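4 min read

4 September 2026

The tabletop question again. I had hoped to be done with it by the end of summer, but Dirk Kettler came back from Urkadville with a tin of Clorolard and the look of a man who has been talked into something. One coat, he says, and a wood surface never needs another thought. The tin says that too, in bigger letters.

I asked what was in it. He read me the back of the tin, where it says "natural protective agents" and then, lower down, to keep it off your skin and open a window. I wrote both of those down for my own amusement.

My position hasn't moved since January. A table you work on gets marks. You wipe it, you sand it a little when it bothers you, you oil it if you feel like it. Britta Harms oils hers twice a year and swears the color comes up deeper each time. I've seen hers and I think it looks like a table. She had hers from Kjærgaard and paid 1,191 for it, so she would need to see a deeper color.

Spent the first part of the morning comparing prices, a mistake on an empty stomach. A new Kjærgaard top in the size we want is 1,789. The same top "pre-treated" is 1,824. So the treatment that Kjærgaard is so proud of is worth 35 to them, and Dirk's tin cost him 100. One of those numbers is silly and I suspect both. I pointed this out on the phone and he said it was a different class of product. Different how? He'd have to look.

After lunch I stopped arguing and had a proper think about the wood we've got. I like the light brown. I like that you can see the grain. With pale walls on three sides there isn't much else to rest your eyes on, and I would be sorry to have it go orange, as the shelf did after the last miracle tin. 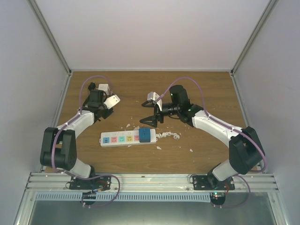 The tabletop, light brown and grainy between the white walls.

Britta thinks the walls are the real problem. Too white, she says, they make any wood look tired. She wants them a warm gray and has offered me the rest of her paint. I told her they are already closer to gray than white if you look at them for long enough, and she said then it wouldn't be much of a change, would it. I had no answer ready. I still don't want the paint.

What I did agree to is a test. There's an offcut behind the door, more or less the same color. Dirk gets one half for his Clorolard, I get the other half for a damp cloth and nothing. Coffee on both, leave it overnight, wipe it off in the morning. He wanted to use two coats. I reminded him about the one coat and never another thought, and there was a pause on the line.

He also mentioned that a woodshop over in Wovimthorpe has used the stuff for years. I asked which one. He had that from the man who sold him the tin.

Swept the floor, moved the offcut to the windowsill, and drew a pencil line down the middle so there can be no discussion later about whose half is whose. My half is the left. The tin has a dent in the lid and smells of oranges and something else – floor polish, maybe, or the inside of a new shoe.

Must buy coffee. Not wasting the good kind on this.

Get new entries by email. Enter your address to subscribe. You can unsubscribe at any time.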